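Small breakfast cookers: how we use ours and how we keep it clean

2020-11-30

In our flat the kitchen is narrow and the worktop is short. For this reason we bought a combined breakfast cooker, the kind which has a closed part on one side and a small frying pan on the other. I have used it almost every morning since July, and I have made most of the mistakes which can be made with it. I write them down now, together with the things that work well, in case somebody else has such an appliance and uses it only for toast.

Where to put it

Give it a fixed place. At first I kept ours in the cupboard and took it out each morning, and after two weeks I was already tired of it. Now it stands on the worktop, far enough from the wall so that the lid can open fully. Check this before you decide on the place, and check also if there is a shelf above. Steam comes out from the lid side, and under a low shelf the wood will become swollen after some months. I had to replace the lowest shelf in our old kitchen because of a kettle, so I am careful now.

The knobs should be in front of you. It sounds obvious, but in a small kitchen one is tempted to turn the appliance sideways to save space, and then you must reach over the hot pan to switch it off.

Do not let the cable hang over the front edge. If it is too long, make a loose bundle at the back with a strip of cloth. A tight bundle is not good for a cable that carries a heating appliance. Use the wall socket directly and not a multiple socket which already has the kettle on it.

Lay out the dishes first

The small pan is quick. When the egg is ready it is ready, and if you must then look for a plate, it is already too hard. I put out everything before I turn any knob: a plate for the egg, a bowl for fruit or porridge, the spatula, and a folded cloth for hot handles.

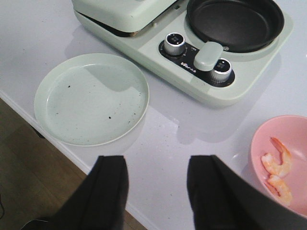

Cooker, plate and bowl on the worktop. The pan sits in its own round well on the right.

A flat plate with a raised rim is the best type for this. The rim holds back the yolk and the melted butter, and you can carry it to the table with one hand. For children I take a bowl also for the egg, because they push the food over the side of the plate. Look at the plate in good light before you put food on it. Crumbs from the last breakfast like to stay on a smooth surface, and on pale green or white you see them at once, but on a dark plate you will not.

The small pan

The most common mistake is too much heat. The pan is thin and it stands directly in its well, so it needs less than a pan on the big stove. I start at the middle of the knob and go down when the egg goes in. I only use the highest position for boiling off a little water.

Put the fat in when the pan is slightly warm. If you put butter in a cold pan and go away, it will be brown when you come back. Half a teaspoon of oil is enough for one egg. Do not use spray oil on a nonstick coating. It leaves a sticky film which becomes yellow and then brown, and it is very difficult to remove. I have ruined one pan like this.

Use only wood or silicone in it. A fork makes scratches even if you are careful, and with a small pan your hand is always tempted to use the fork, because the spatula seems too large. I bought a short wooden spatula from Lurno, made for pancakes, and it has the correct size.

What fits well in such a pan:
One or two fried eggs.
A thin omelette from two eggs, folded once.
Slices of mushroom, if you do not put them on top of each other.
A small pancake.
Yesterday's potatoes, cut thin.

What does not fit well is bacon. It can be done, but the fat jumps over the low rim and goes down into the well, and then you will smell it each morning for a week. I make bacon in the oven for several days at once and warm it in the pan for a moment.

The side with the lid

Read in your own booklet what your model can do on this side, as there are many kinds. Some have a toaster, some a grill plate, some a steamer. My advice is only for the things they have in common.

Open the lid away from your face and wait a second before you look in. Do not open it every minute to check. The heat goes out, the bread becomes dry and it takes longer in the end. I set the kitchen timer and leave it alone.

If you use both sides together, begin with the closed side. Bread or sausages can wait in the warm for a few minutes, but an egg cannot. When I do it in the other order, somebody always eats a cold egg.

When the closed side is finished I leave the lid open a little until the appliance is cold. If it is closed while there is still steam inside, water drops collect under the lid and run down into the seam at the next opening.

Cleaning after breakfast

Pull out the plug first. Then go and eat. When you come back the pan is cool enough and you can clean it properly. Do not put a hot pan under cold water. The bottom can bend, and after this it does not sit flat in its well any more and heats only in the middle.

The pan needs warm water, a drop of washing-up liquid and a soft sponge. If egg is stuck, leave it with warm water for ten minutes. Our booklet allows the dishwasher, but I do not use it, since the tablets make the coating dull.

The body of the appliance must never go in water. Wipe it with a damp cloth which is well wrung out. A pale coloured body shows grease marks quickly, mostly near the handles. For these I mix bicarbonate of soda with a few drops of water to a paste, rub very lightly with a finger in the cloth, and wipe two times with clean water. Try it first on a place at the back.

A glossy black control panel is another matter. On this one you see every finger, and bicarbonate will make fine scratches. Use a dry glasses cloth, or slightly damp with a little vinegar in the water. Around the knobs I go with a cotton bud. Grease and flour collect exactly there, and if you leave it too long the knob turns stiff. Do not scrub over the small printed symbols, or one day you will have to guess the settings.

The seam of the lid can be cleaned with a wooden toothpick wrapped in a bit of thin cloth. Once a week is enough.

Under the appliance

Once a week I also lift the whole thing and wipe beneath it. The first time I did this I was surprised how many crumbs there were. On a white worktop with a bit of sparkle in it you do not notice crumbs easily when you stand above, so I bend down and look along the surface from the side, towards the window. It is also a good way to find dried drops of milk.

If the worktop has a ring of grease, put a warm cloth on it for some minutes and then wipe. A scraper is not necessary.

Some people put a mat beneath the cooker. I tried a cork mat from Litard and gave it away again. The crumbs went into the holes, and the appliance moved a little each time I opened the lid. It should stand on its own feet on a hard surface.

When something smells

A new appliance smells for the first few uses. Heat it once empty for a few minutes with the window open, if the booklet says so, and wipe it afterwards. If it smells after several months, there is usually fat in the well. Take out the pan when everything is cold and look with a torch. A cloth with warm water and a little vinegar, then a dry cloth, then leave it open until the evening.

If it smells like burnt plastic, pull out the plug and do not use it again before somebody has examined it.

Storing the pan and the plates

If you put the pan away in the cupboard, lay a paper napkin or a round piece of felt between it and the next thing. Most scratches in our first pan came from the cupboard. Small plates for breakfast I keep standing in a rack next to the cooker, so that the children can take them without climbing. The bowls are one inside the other, never more than four, otherwise the lowest is always the one you want.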